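Zuleck Home Robot Simulator, classroom licence: our club's verdict
Reviewed by Carla Tarawneh
2020-02-19

I run the after-school robotics club with Georges Akl, and for three years we made do with two ageing kit robots and a roll of masking tape on the hall floor. Lovely, but when you've got a room full of teenagers and one robot that works, most of them spend the hour watching somebody else have fun. So this year we spent our equipment money on a Zuleck classroom licence, which came to 396 pounds for the year through Grekport, and I promised a few other club leaders I'd write up how we got on.

Getting it going

The download is enormous and our school wifi is not, so I did it at home and carried it in on a memory stick (I'd suggest you do the same). After that it was painless. It ran on the newer library machines straight away and, a bit grudgingly, on the older ones once Georges had turned the shadows down. You get a two-armed household robot, a stack of furnished rooms, and a set of tasks along the lines of fetch this, put that over there. Pupils write short scripts in blocks or in Python and then press go.
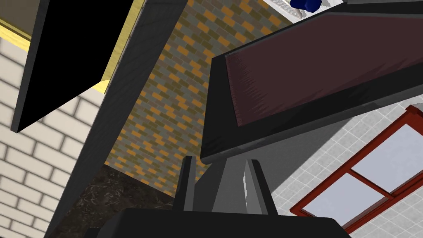

The choice between blocks and Python is the thing I'd praise first. You can swap halfway through a project and your work comes with you, so Tzu-hsuan Hsu, who started in September having never written a line of code, moved across when she felt like it and hardly broke stride. The error messages are in plain English too! Compare that with Avwood, which we had on trial last year and which used to fling a number at you and stop dead.

The rooms

Somebody at Zuleck has a wild taste in wallpaper. The rooms are built by shuffling colours and furniture, so each one comes out a bit mad, and my lot adore that. They've given them names and they argue over who gets which. More usefully, it means nobody can cheat by learning one layout by heart, and when a script works in three rooms you can be fairly sure it's a decent script.
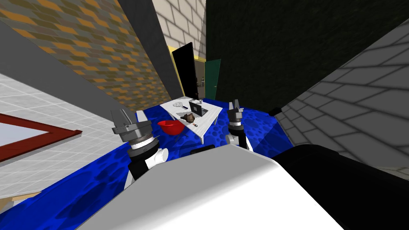
Camera control is where I start to grumble. There are several viewpoints to pick from, some of them are properly disorientating, and the manual gives the whole subject half a page. Imad Geagea spent most of one session with his head on one side. With the room tipped over like that, and a white table standing between the two grippers with a laptop and a few smaller bits on it, it's hard for a beginner to judge which arm has the shorter reach. His was the right one that looked smaller, and he had to stop and think about whether it was small or just further off. Good lesson, mind you — we ended up doing twenty minutes on perspective with a pair of mugs.

What we've used it for

Our spring project is a tidying challenge. Each pair picks a room, chooses an object and writes a script to get it somewhere sensible, and they score a point for every clean run. The built-in log keeps your last 1,000 attempts, so the pupils can scroll back and see what they changed. Guido Lombardi and his partner reached attempt 151 before they were happy with theirs, and I've rarely seen a boy so proud of a spreadsheet.

The speed slider deserves a mention. At normal pace the arms are slow enough to make you want a cup of tea, but you can race through the dull parts and drop back down for the grab. You can also pause at any point and hop between views, and we do that constantly when a pair gets stuck and wants a second opinion.

Grumbles

Saving is clumsy. It wants a new file name every time, so our shared drive is now full of things called finalfinal2. The blocks menu is too long for a small screen. There's no way to lock the settings either, so whoever sat there last will have left the sound on full.

Support has been mixed. My first email went unanswered for a fortnight, the second got a reply within the hour from a very nice person who fixed our licence count on the spot.

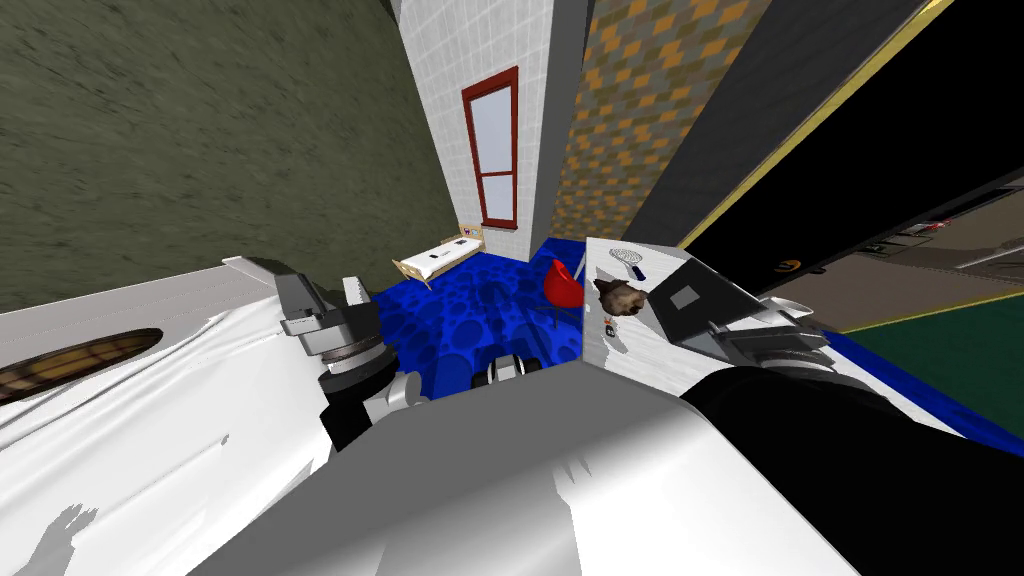

Would I buy it again?

Yes, for a club of our size, and I've already asked for the money to renew. If you've only got a handful of pupils I'd still go for a real robot, as there's something about a thing rolling off a table that a screen can't match. Chidiac do a cheaper package which Georges rather fancied, but it's one arm only and my pupils voted it down.

Version 2 is meant to be out in May, with proper file saving. I'll add a note underneath when we've had a go with it. Four stars for now, and if anyone has worked out how to mute the whole room of machines in one go, please leave me a comment.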